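The long lunch at Tunard

Csaba Bodnár has the kettle on before I've got my boots off, and he's already talking about soup. He wants to know whether I've eaten, and what I ate, and whether it was any good. I tell him I had a muesli bar in the car outside Gosley and he looks so sorry for me that I end up with a bowl in front of me before I've asked a single thing.

Csaba has been cooking the monthly lunch at Tunard for five years now. It began as a pot of bean soup for the neighbours after a bad January storm, when half the road had no power and he had a gas ring and a freezer that wouldn't last the night. "I thought, well, it all has to be eaten," he says. "So I knocked on doors. I'm not a shy man, you will have noticed."

The recipe was his grandmother's, from the farm the family still calls Csonka, and he has never written it down. I ask if he would, for our readers, and he laughs for quite a long time. "What would I write? Put in paprika until your grandmother would stop you. That only works if you knew my grandmother!"
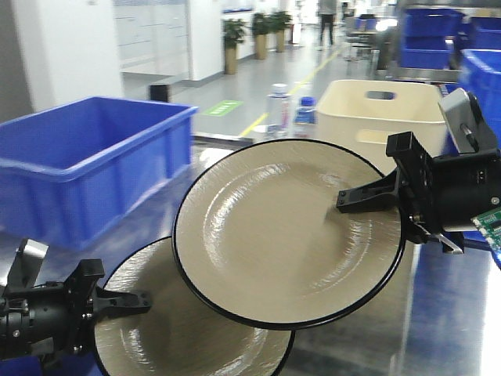
Beige plates with a thin black rim.

He did learn, early on, that soup alone wouldn't do. People who'd driven in from the far farms wanted something to chew on, so he added dumplings, then cabbage rolls, then a plum cake that has its own following (there was a small fuss the month he made apricot). At the biggest lunch he fed 170 people in two sittings, and he remembers it mostly as a blur of onions.

"I cried from ten in the morning," he says, "and only part of it was the onions. There was a couple there who hadn't spoken to her brother since the fence business, and he was passing them the bread. I had to go and stand in the pantry for a bit."

He's firm about a few things. Everyone sits down to eat, even the teenagers. Nobody brings a dish, which still bothers some of the regulars, who turn up with a covered plate anyway and are sent back to the car with it. And the food goes out on proper crockery, a habit he picked up in his years at the Ritine, the old dining room in town where he started as a kitchen hand and stayed until it closed its doors.
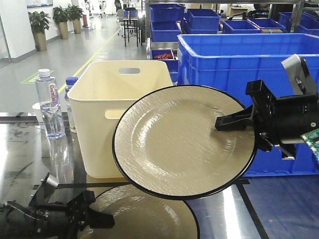 The glaze has a fine ripple through it.

"At the Ritine the owner used to say that people eat slower from a good plate," he tells me, refilling my bowl without asking. "I don't know if it's true. But I have tested it for a long time now, and they do stay. They stay until I want to go home — and I never want to go home, so that is fine."

We get onto dumplings, as I suppose we were always going to. Csaba makes 300 for an ordinary lunch, all by hand, starting the evening before with the radio going. The dough should be softer than you think, he says, and rested longer than you'd like, and you mustn't fuss with it once it's in the water. I confess that mine always fall apart. He asks how hard I boil them, and when I tell him he puts down his spoon.

"A shiver," he says. "The water should have a shiver. You are giving them a cyclone."
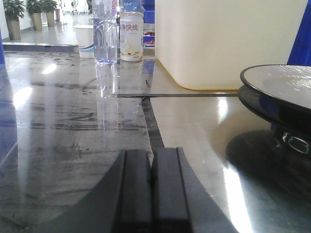
Steel-like, well scuffed.

I ask whether he ever gets tired of it. He takes the question more seriously than I expected and looks out at the lemon tree for a while. His knees aren't what they were, he says, and the big pot has become a two-person lift. Last winter he let somebody else do the cake for the first time, and he found that he could sit down, in the middle of the lunch, and have a conversation from start to finish. He'd missed five years of conversations, he reckons, and he's been catching up since.

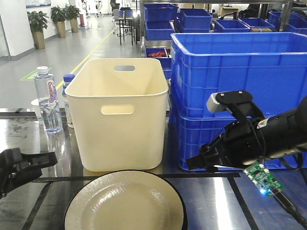

Marlene, from across the table, thinks he ought to sit down more often, and says that the cake was every bit as good as his and he knows it. He waves his napkin at her. "It was a very good cake," he says to me, and then, a bit quieter, "It needed more plums."

It's nearly dark when I leave, with a jar of soup wrapped in a tea towel on the passenger seat and strict orders to heat it slowly. The next lunch is at the end of the month, from noon. He'd like you to come hungry, and to leave the salad at home.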